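Ler o letreiro: sinalização e desorientação num edifício universitário
Relatório final de projeto, unidade curricular de Projeto II
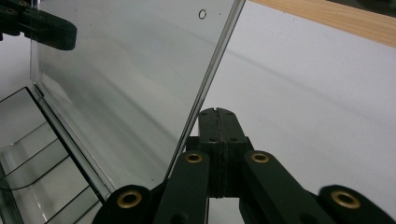 Departamento de Design e Comunicação · Grupo de Projeto Clarnent

1. Ponto de partida

O edifício Donnelly tem três entradas, duas das quais se chamam "principal". Quem chega pela primeira vez encontra no átrio uma planta orientada a sul, afixada numa parede virada a nascente, e a partir daí fica por sua conta. O nosso grupo escolheu este tema em setembro, depois de dois dos seus membros terem faltado à aula de apresentação por estarem sentados, com muita atenção, na aula de apresentação de outro curso.

A pergunta de partida foi modesta: que letreiros existem, quem os lê e porque é que tanta gente acaba na reprografia?

2. Levantamento

Percorremos os quatro pisos com um caderno e registámos 929 elementos de sinalização, das placas de porta às folhas A4 coladas com fita. As folhas A4 ganharam com folga. Muitas corrigem placas oficiais e algumas corrigem outras folhas A4. No piso 2, uma seta para a esquerda é contrariada por um papel que diz "não, é à direita", por sua vez rasurado a esferográfica. Seguimos as três versões. A sala fica em cima.

A numeração merece um parágrafo próprio. As salas pares estão do lado do pátio, exceto na ala nova, onde os números recomeçam com um zero à frente. A sala 2.16 e a sala 2.016 distam uma escada e um corredor uma da outra e partilham, segundo a secretaria, boa parte da correspondência.

3. Teste com visitantes

Pedimos a 16 pessoas que nunca tinham entrado no edifício que fossem do átrio ao auditório Farico sem falar com ninguém. A mais rápida demorou quatro minutos. A mais lenta demorou 45 e voltou com um café, o que nos obrigou a discutir se o percurso era válido (foi). Quase todas pararam no mesmo sítio, o patamar entre os pisos 1 e 2, onde há espaço para um letreiro e está um extintor.

A visitante Bernadette Lebrun resumiu a experiência na ficha final: "Os letreiros são ótimos para quem já sabe o caminho." Adotámos a frase como epígrafe e depois tirámo-la, a pedido do orientador, que achou o tom pouco científico.

4. Proposta

Propomos uma só numeração, sem zeros decorativos, e uma planta por piso orientada no sentido de quem a lê. As placas novas ficariam à altura dos olhos e nos pontos de decisão, isto é, onde as pessoas hesitam. A letra é uma sem serifa de traço médio; perdemos duas semanas a escolhê-la e ninguém no teste seguinte deu pela diferença.

O orçamento que pedimos à Zedasa, com produção e montagem, ficou em 3.296 euros, sem a remoção da fita-cola.

5. Limitações

O teste decorreu a meio da manhã, com os corredores cheios, e alguns participantes limitaram-se a seguir a multidão. Não avaliámos a leitura por pessoas com baixa visão, falha séria que o próximo grupo deve corrigir antes de encomendar seja o que for. Também não conseguimos entrar na cave, por não termos encontrado a porta.

Anexos: ficha de levantamento, guião do teste, plantas revistas dos pisos 0 a 3. Disponíveis para consulta na sala 2.016.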